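Laing Display Support: Set-Up Guide

We use cookies to remember your language and region. By continuing to use this site you accept our cookie policy.

Section 2. Connecting and Adjusting the Monitor

This section applies to all Laing desktop monitors supplied with the Suso stand. Assemble the stand before you begin.

1. Turn off the computer and unplug the monitor from the wall outlet.

2. Connect the video cable to the port marked 2 on the rear panel. Port 1 supports a lower refresh rate and is intended for older equipment.

3. Connect the power cord to the monitor first, then to the outlet.

4. Turn on the monitor, followed by the computer. The start-up logo may remain on the screen for several seconds.

CAUTION: Do not lift or turn the monitor by pressing on the panel. Hold the outer frame with both hands.

5. Open the on-screen menu and select Picture, then Preset. Choose Standard before making any other change.

6. Set Brightness to a comfortable level for the room. The factory setting is 100, and most users working indoors will prefer a lower value. 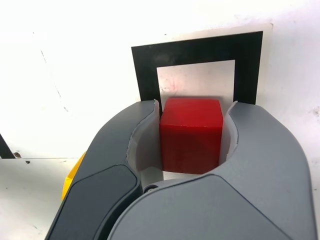
7. Select Color Temperature and choose Warm, Neutral or Cool. Allow the monitor to warm up before judging the result, as color may shift slightly after a cold start.

8. Select Response and leave it at Normal. The Fast setting reduces blur in games but may produce pale trails behind moving objects.

NOTE: Picture settings are stored separately for each port. If you change ports, repeat steps 5 to 8.

9. Select Save and Exit. Settings that are not saved will be lost when the monitor is turned off.

CAUTION: Clean the panel with a dry, soft cloth only. Damage caused by liquid cleaners is not covered by the warranty.

The backlight hour count appears under Menu, Information. Laing recommends repeating steps 6 and 7 after every 2,000 hours of use.

Comments (2)

Iona Sutherland
Step 9 caught me out. I lost my color settings twice before I read this page.

Magnus Tennant
Does the note about ports also apply if both are connected to the same computer? Mine seems to keep one brightness for each.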